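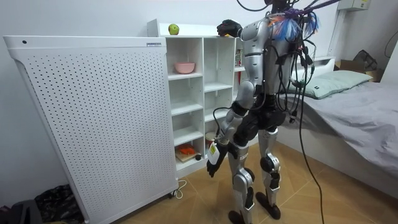

**Vedumeo student team, check before each run (October)**

- [x] Tether cable long enough for the full walk. *It lies on the floor, please keep feet away from it.*
- [x] Stop button tested from the door.
- [ ] Wires at the shoulders tied. *Still open. The orange and blue ones stand up too much.*
- [x] Battery at 95 percent. *Under 7 we do not walk.*
- [ ] Floor clear. *Black bag or fabric must be moved, also the white power cord by the cabinet.*
- [x] Apple on the top of the shelf, bowl in its cubby.
- [ ] Knee screws. *Ham room has the correct key, ours is worn.*

Run number 162 is allowed after the open points are closed.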